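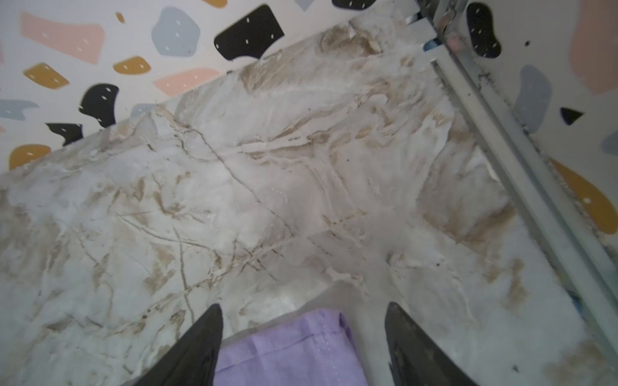 大理石柄と、ラベンダーのふきんと、すきまのつぶつぶ

土曜の朝から、ずっと拭いてました。

いや、最初はそんなつもりじゃなかったんですよ。コーヒーを淹れて、パンを焼いて、窓際でだらだら本でも読もうと思ってたんです。それがコーヒーをちょこっとこぼしてしまって、ラベンダー色の布でさっと拭いて、ついでに横も拭いて、ふと金属のレールのきわを見たら、細かい黒っぽいつぶつぶがずらーっと一列に並んでいるじゃないですか。大理石柄のところとレールのあいだに、まるで行列のできるパン屋さんみたいに(笑)。

見ちゃったらもうだめですね。本は閉じたままテーブルの上、パンは冷めました。

というわけで今回は、ひたすら拭き掃除の話です。途中で柄の話と布の話にだいぶ脱線します。掃除のコツを探して検索で来てくださった方は、真ん中あたりの「きわ」のところだけ読んでもらえればじゅうぶんかと!

大理石柄って、汚れが隠れるんです

うちの大理石柄は白っぽい地に、ベージュと茶色の筋がぐにゃぐにゃっと走っているタイプです。ところどころキャラメルをたらしたみたいな濃い部分があって、そのまわりに細いひびみたいな線が何本も。引っ越してきたときは「うわ、派手だなあ」と思いました。もうちょっとおとなしい、グレーの線がすーっと入ったくらいのやつがよかったなって。

でも暮らしてみると、これがまあ汚れの目立たないこと! 紅茶のしずくが乾いた跡なんて、完全に模様の一部です。一度、醤油の輪じみを「こんな模様あったっけ?」と3日くらい眺めていたことがあります。指でこすったらぺたっとして、ようやく気がつきました。

助かるといえば助かるんですけど、こわいといえばこわい。見た目できれいかどうかがわからないので、手のひらでなでて確かめるようになりました。すべすべならOK、ざらっとしたら拭く、ぺたっとしたらちゃんと拭く。目より手のほうがずっと信用できます。

朝と夜で見え方が違うのもおもしろいところで、朝は横から光が入るので、拭きムラがものすごくよく見えるんですよね。夜に「よし、ぴかぴか」と思って寝て、朝起きると布のすじがぐるぐる残っていてがっかりする。なのでうちでは、気合いを入れた拭き掃除は朝にやることにしています。夜はもう、見なかったことにして寝ます。

テラゾー柄と並べるとにぎやかすぎる問題

で、そのまわりがテラゾー柄なんです。白い地に、ピンクと、うすい青みがかったグレーと、黒と、からし色の、いろんな形のかけらがちらばっている模様。かけらの多くに、ちいさな白いちょんちょんが入っていて、近くで見るとけっこう芸が細かいんですよ。

これを選んだのはわたしです。誰のせいにもできません。

経緯を話すと長いんですけど、聞いてください。ゲキネ(Gekine)という、駅の向こうにある生地と雑貨のお店がありまして。ここが、行くたびに入口のワゴンの中身が変わるんです。毛糸のときもあれば、お皿のときもあれば、なぜか釣り用の箱がどっさり積んであったときもある。その日は柄もののはぎれやシートが丸めてつっこんであって、いちばん底からこのテラゾー柄が出てきました。

幅が120センチあって、2,000円。迷いました。ものすごく迷いました。2,000円あったらおいしいランチが食べられるし、似たような無地ならもっと安い。いったん棚に戻して、お店を一周して、ボタンの引き出しを全部開けて見て(ここのボタン売り場は楽しいのでおすすめです)、戻ってきたらまだあったので、もう連れて帰るしかないだろうと。

ただ、お店で見ているときは大理石柄のことをすっかり忘れていたんですよね……。

家で広げてみたら、柄と柄がけんかするする。片方はぐにゃぐにゃの茶色い筋、もう片方はピンクと黒とからし色のかけら。最初の一週間は、そのへんに置いたヘアピンがいちいち行方不明になりました。黒いかけらのとなりに黒いヘアピン、もうかくれんぼです。からし色のクリップもなくしました。あとで足の裏で見つけました。痛かった。

それが、慣れるんですねえ。今となっては無地だと落ち着かない気がします。よく見ると、大理石柄のベージュの渦の濃いところと、テラゾーのからし色が、まあ親戚と言えなくもない色をしていて。遠い親戚ですけど。お正月にしか会わないくらいの。

柄に柄を合わせるのってインテリアの本だとよく「色をひとつ拾いましょう」と書いてありますよね。わたしの場合は拾うつもりもなく拾っていたので偶然です。でもこれから合わせる方は、お店に行く前に家の柄の写真を一枚撮っていくのを強くおすすめします。ほんとに。

布の話をさせてください

拭き掃除の布、みなさん何を使ってますか。

わたしは長いこと、古いTシャツを切ったやつ派でした。切って、使って、捨てる。気楽だし、よく吸うし、文句はなかったんです。でもTシャツって、切りっぱなしだと端がくるくる丸まってくるじゃないですか。あれが拭いているうちにだんだん気になってきて。あと、胸のプリントのところだけまったく水を吸わないんですよ(あたりまえ)。そこに当たるとつるーっとすべって、汚れを広げるだけ。

それで去年、Clilltonのふきんの詰め合わせというのを買ってみたんです。13枚入り。なんで13枚なんでしょうね? 一ダースにおまけが一枚ということなのか、色の都合なのか、袋のどこにも書いてありませんでした。でもこの半端な一枚がうれしくて、なんだか得した気分で使っています。

そのなかでいちばん気に入っているのが、ラベンダー色。縫い目がぴしっと通っていて、くるくる丸まらないのがまずいいです。たたんで使うときに、縫い目のところに指をひっかけると力が入れやすい。これは使っているうちに発見しました。それにこの色、ベージュや茶色の上に置いてもピンクやからし色の上に置いても、すぐ見つかるんです。うちみたいな柄だらけの家では大事な性能ですよ!

反対に、いちばん出番がないのが白。白いテラゾーの地の上に置くと、どこに置いたかわからなくなります。最初から雑巾用にまわせばよかった。

たたみ方は、半分に折って、もう半分に折る。それだけです。四つ折りにすると表と裏でかなりの面が使えるので、一面汚れたらひっくり返して、それも汚れたら中を開いて、と順番に使っていきます。全部使いきるころには、だいたいわたしのやる気も使いきっています。ちょうどいい。

ときどき角がぺろっと折れて重なったまま使っていることがあって、そうするとそこだけ厚みが出て、拭いたあとに細い線が残るんですよね。急いでいるときほどやってしまう。気がついたら一回広げて、ぱんっと振って、折りなおします。この「ぱんっ」がわりと好きで、必要ないときもやってます。

洗うのは、夜お風呂に入るときにいっしょに手で。石けんをちょっとつけてもみ洗いして、ぎゅっとしぼって干しておけば朝には乾いています。梅雨のあいだはさすがに乾かなくて、2日がかりになることもありますけど、なにせ13枚あるので強気です。

「きわ」との戦い

お待たせしました、つぶつぶの話に戻ります。

金属のレールと、大理石柄のところのさかいめ。ここがほんとうに、ゴミがたまる! パンくずなのか、土なのか、コーヒーの粉なのか、もう正体もわからないような細かいつぶが、なぜかきれいに一列になるんです。風の通り道なんでしょうか。それとも拭くたびにわたしがせっせと端に寄せて、そこで満足していたのか。たぶん後者です。はい。

真ん中ばかり拭いていると、端っこってどんどん濃くなりますよね。床掃除でもお風呂でもいっしょ。わかっちゃいるけど、真ん中をひろーくすいーっと拭くのが気持ちよくて、端まで行く前に達成感が来てしまう。

今回やってみた手順を書いておきます。

まず、濡らさない。これは前に大失敗しています。いきなり濡れた布で拭いたら、つぶつぶが水でぺちょっと固まって、レールのきわに泥の線みたいなものができました。それをまた爪楊枝でかき出すという、倍の手間。あれは七月の暑い日で、汗だくで、途中でアイスを食べに逃げました。

なので最初は乾いたまま。やわらかい刷毛でさっさっと手前に集めます。わたしが使っているのはGadhamの小さい刷毛で、もともとはお菓子作りの卵を塗る用に買ったもの。毛がへたってきたので掃除用に格下げしました。先っぽが少しひらいてしまったのが、かえってきわに入りやすくて、卵を塗っていたころより活躍しています。

集めたつぶは、ちぎったレシートですくって捨てます。ちりとりを出すほどの量でもないし、お財布からレシートも減るし。

それから、しぼった布の角をとがらせて、きわをつーっと一本。ここは往復しないほうがいいみたいです。往復すると、せっかく取れた汚れを連れて帰ってきてしまう。一方通行で端まで行ったら、布の面を変えて、またはじめから一方通行。二回もやれば、指でなでてもなにもつかなくなります。

最後に乾いた面で全体をからぶき。朝の光で見て、すじが残っていなければおしまい!

ここまで書くとすごくきちんとした人みたいですが、これをやるのはほんとに気が向いたときだけです。ふだんは真ん中をすいーっとやって終わり。だから一列に並ぶんですけども。

金属のところは、やりだすと止まらない

レールの話が出たついでに。ぴかぴかする金属って、磨きはじめると止まらなくないですか?

うちは銀色のレールのほかに、角のほうにつやつやのクロームの金具がありまして、これがまた指紋を全部おぼえている子なんです。触った覚えもないのに、なぜか指の跡。ここは濡れた布で一度拭いてから、すぐ乾いた布で追いかける。間があくと水の輪っかが残って、最初より汚く見えるという悲しいことになります。

わたしは右手に乾いた布、左手に濡れた布を持って、交互にやってます。左、右、左、右。はたから見たらちょっとした太鼓の演奏かもしれません。

磨きおわると、金具に窓の光がぎゅっと集まって映るんですよね。自分の顔もびよーんとのびて映ります。これを見るのが楽しくて、ここだけは週に何度もやってしまう。きわは放っておくくせに。掃除って、好きな場所だけ無限にきれいになっていきますよね……。

洗剤は、最近はほとんど使っていません。前に、つやが出るというスプレーをうれしがってあちこち吹きかけたら、大理石柄のところがつるんつるんになってしまって、置いたお皿がすーっと逃げていくという事件が起きました。お皿は無事でした。のっていた焼き芋は落ちました。

休憩のお茶と、次にやりたいこと

ひととおり終わったら、もう十一時。朝ごはんだったはずのパンをあたためなおして、ヘッティアラッチ(Hettiarachchi)の紅茶を淹れました。お店の名前、いまだに一回で言えたためしがなくて、店頭ではいつも缶を指さして「これください」で済ませています。濃いめに出るのでミルクを入れるのが好き。ひとさじで大きいマグ一杯分いけます。

で、飲みながら拭いたばかりのところを眺めて、いい気分でカップを置いたら、底の輪っかがぺたっ。

……拭きました。ラベンダーのまだきれいな面で。コースターを使いなさいという話なんですけど、コースターまで柄ものを買ってしまいそうで、なかなか踏み切れずにいます。無地にしようとは思ってるんです。今のところは。ゲキネのワゴンをのぞかなければ大丈夫なはず。

次にやりたいのは、テラゾー柄のほうの白い地のところ。黒いかけらのまわりが、なんとなくうっすらくすんで見えるんですよね。黒がとなりにあるせいで目がそう感じているだけなのか、ほんとうに汚れているのか、まだ見きわめがつきません。次の週末に、目立たない端っこから布の角でちょっとこすって試してみます。もし取れたら、また書きますね。

それと、前の記事でコメントをくださった「重曹はどうですか」の件! ありがとうございます。まだ試していません。袋は買いました。買ったことで半分やった気になって、シンクの下で寝ています。起こしたら報告します。

そうそう、残りの12枚のふきんの色もそのうち並べてみようかな。からし色に近いのも一枚入っていて、テラゾーの上に置くとこれまた見事に消えるんですよ。昨日も探しました。見つかったのは、自分の肩の上でした。

ホーム 前の記事 次の記事 カテゴリ コメント ページの先頭へ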